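Trade fair

A trade fair is a gathering at which the firms in one line of business rent floor space, put up small temporary rooms with no ceilings, and wait to be approached. The stated purpose is selling. Much of the time is spent talking to competitors, who are the only other people in the building with a real interest in valves.

Trade fairs differ from consumer shows in that the public is kept out, usually by means of a badge. The badge gives the wearer's name in small type and the employer's in large type, an order of importance that most visitors accept without complaint.

History

The modern fair descends from the market fair, where merchants brought their whole stock to town and went home with whatever was left. As railroads spread, it became cheaper to carry one sample of each item and take orders for the rest. The sample fair, as this was called, did away with the wagons and introduced the order book.

The town of Conby is typical of the smaller fair towns. Its October fair began as a sale of horses, moved on to harness, then to farm machinery, and now covers packaging. The horse remains on the town's fair poster, looking well fed and somewhat out of date. 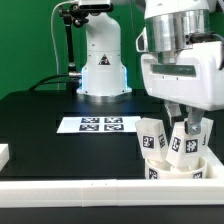 The booth

Space is sold by area, with a higher price for corners. A corner booth is open on two sides and so can be ignored from two directions. The cheapest plots lie along the back wall, near the restrooms, and experienced exhibitors ask for them by number.

Booths are commonly divided into three types: the shell, which is rented with its walls; the island, which is built from scratch at great cost; and the table, which is a table. At the Viveck hall, the rule book allows 14 days' notice for changes to a booth plan and gives five pages to the subject of carpet.

Every booth has a bowl of candy. Its effect on sales has never been settled, but no firm has been willing to go first and remove it.

Visitors

Visitors are sorted by exhibitors into buyers, future buyers, students, and people collecting pens. The sorting is done by reading the badge while seeming to look the wearer in the face, a skill that takes a season or so to learn.

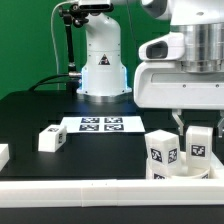

Foot traffic is heaviest in the late morning and drops sharply after lunch. Organizers have tried to fill the afternoon with talks, held in a curtained area beside the loudest aisle. The last day is quiet throughout. Exhibitors are forbidden to pack up before closing time, and at 3 in the afternoon the sound of packing tape can be heard across the hall.

Follow-up

Contacts made at a fair are known as leads. They are scanned, exported to a spreadsheet, and sent the same cheerful message, in many cases before they have reached home. Rees, a maker of shelf brackets, is remembered in the trade for having thanked its own sales staff for stopping by.
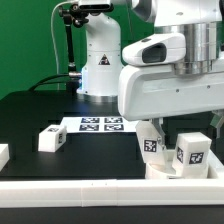
Criticism

The usual complaint is cost. Floor space, freight, hotel rooms and electricity (billed by the outlet) are easy to add up, while the returns are not. The trade paper Workutance has predicted the end of the trade fair in five separate editorials. It takes a booth every year, on a corner.

See also

Convention center
Lanyard
Market town
Sample case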